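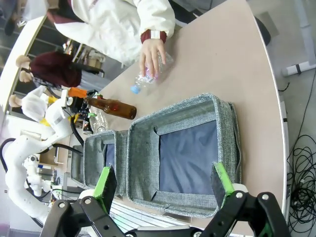 Builds > Sorting bench > FAQ

What does the bench do?
Two arms on one table sort drinks containers into felt-type bins. The project runs in the Ridville shared workshop under the name Cotik, and these are the points members raise most.

Why bins with soft walls?
A finger that comes down on a rim pushes it aside. Rigid trays stalled the arm in our first month, and a stalled arm has to be re-homed. The liners also cut the noise of glass going in.

How is stopping handled?
Each arm has its own stop circuit. The boxes are yellow with a red button, fixed where they can be reached from the table side. Resetting a button does not restart the program -- that takes a separate command.
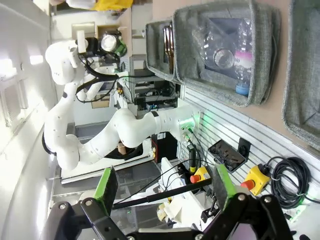 Can I run the bench on my own?
Members who have done the induction can run it at reduced speed. Full speed needs a second inducted person in the room.

What speed limit applies?
Reduced speed is 28 per cent of full. The setting is stored in the startup file and reloads after each power cycle.
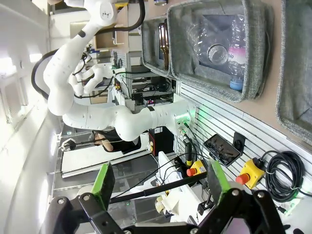
Answers by Nayeli Escobar, with wiring notes from Aníbal Ayala. Revised October.

How are the cables routed?
Along the outside of the arm, with slack left at the elbow. Ours were tied too tightly at first and one connector failed after 1596 cycles. Leave a loop at each joint that turns, then move the arm through its whole range by hand before fitting the last ties.

How often are the finger pads changed?
Around every 2000 grips. Check the fixing screws at the same time. Dreston stocks the sheet we cut them from.

What about crushed cans?
Grip across the narrowest part and lower the closing force. The default profile assumes a round can and closes too late on a flattened one. Use profile 8. 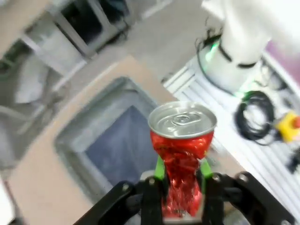 Crushed red can held between the green pads.

Where are the files?
On the workshop server, in the De Haan folder. Drawings are in millimetres.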